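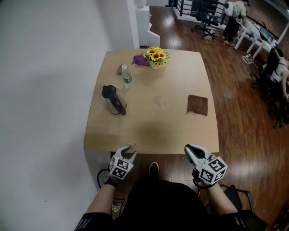
A table with a kettle, a water bottle and a pot of artificial sunflowers.

When Soo-ah Ji became manager of tenant services at Callow Housing Association, new residents received a 60-page handbook on their first day. Few of them read it.

"People were signing a lease, finding the school bus stop and looking for the box with the bedding in it," Ms. Ji said. "We were handing them a book."

The handbook has been replaced by two home visits, the first within 11 days of the move. Staff members go over rent dates, repair requests and the heating controls, and leave a single printed sheet. The second visit takes place after the first full rent period.

The program began in February at Dreltum Court, a building of 80 apartments. Ms. Ji said the most frequent questions concerned noise and shared laundry hours -- subjects the handbook covered near the back.

She expects the visits to continue in their present form through the winter. "I would like them to be longer," she said. "That is a matter of staffing, and we are discussing it."

Recent items
Bollis Street entrance: revised hours
Arai House roof repairs to begin
How to request a parking permit
Rent payment options for new tenants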